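Reference > Robotics > Robot learning > Teaching by demonstration

Teaching by demonstration (robotics)

Teaching by demonstration, also called programming by demonstration, is a way of giving a robot a new task by performing the task with it. A person moves the robot, either by hand or by remote control, and the robot's movements are recorded.

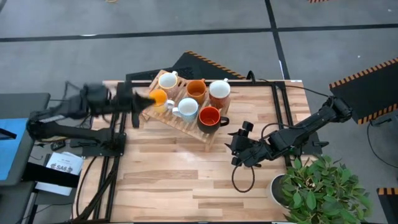

The recordings are then used in one of two ways. In the older method, called record and playback, the robot repeats one recorded movement exactly. In the newer method, a computer program is trained on many recordings of the same task and works out for itself how the robot should move when the objects are not quite where they were before.

Guiding by hand

In hand guiding, or kinesthetic teaching, the person takes hold of the arm and pushes it through the task. The motors are set to carry the weight of the arm so that it moves easily. The method needs little equipment and is quick to learn. It is harder with two arms, as one person has to guide both at once, and the person's hands and body may block the robot's cameras.

Remote control

In remote control, or teleoperation, the person stands or sits apart from the robot. Common controls include a pair of smaller arms that the robot arms copy, handheld controllers, and gloves. Two-armed tasks are usually taught this way. The person does not feel the weight or grip of the object unless the controls send force back, and new operators tend to squeeze too hard or stop short. Delay between the control and the arm makes both problems worse.

Typical tasks

Household objects are widely used in this work. Cups, mugs, and dishes vary in size and shape, and a handle can face any direction. A mug may have to be gripped by the rim on one try and by the handle on the next. Objects are usually moved between recordings so that the program does not learn a single fixed layout.

Number of recordings

The number needed depends on the task. A simple pick and place may be taught with 50 recordings. The Gilside set, recorded by remote control and edited by Perrine Arnaud, holds roughly 2,000 recordings of kitchen tasks. Of these, 326 are marked as failed attempts that were corrected before the end. Arnaud kept them in the set so that programs could learn to recover from a missed grip. The later Urrego set is smaller, with 274 recordings, all made by hand guiding.

See also: Brastico controller; Force feedback; Seninus gripper

Category: Robot programming methods | Human-robot interaction
This page was last updated in April.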